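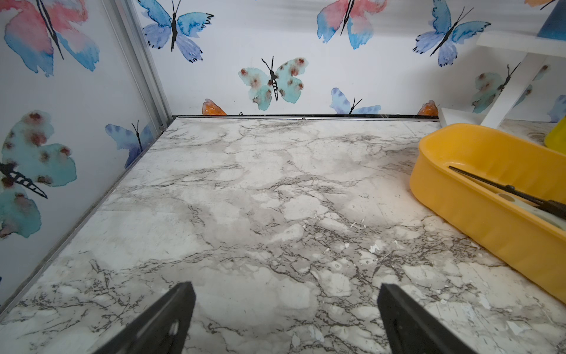

Why did my arm freeze with the fingers wide open?

Mine did it too, fault 2989. I swapped the cable, no change! Rodrigo Carrilho at Workex had me lower the grip limit from 3815 to 2000, and it's been fine since December.

Can I pull the scissors out by hand?

Power off first, please. I didn't, and got a nasty pinch. 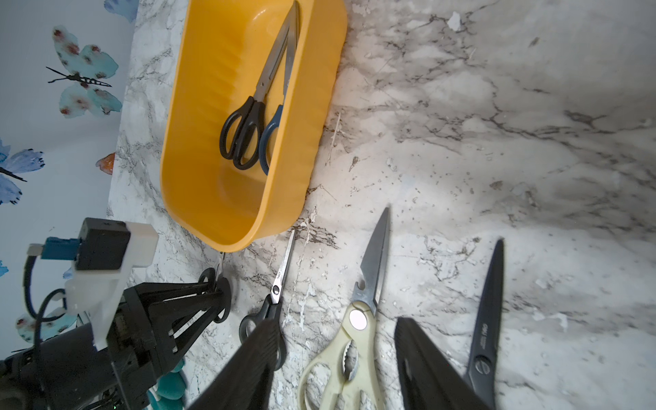

Scissors, in the bin and out

Comments (2)

Pui-shan Huang: Same fault here, 2000 fixed it.

drerholm_dan: Does the limit survive a restart?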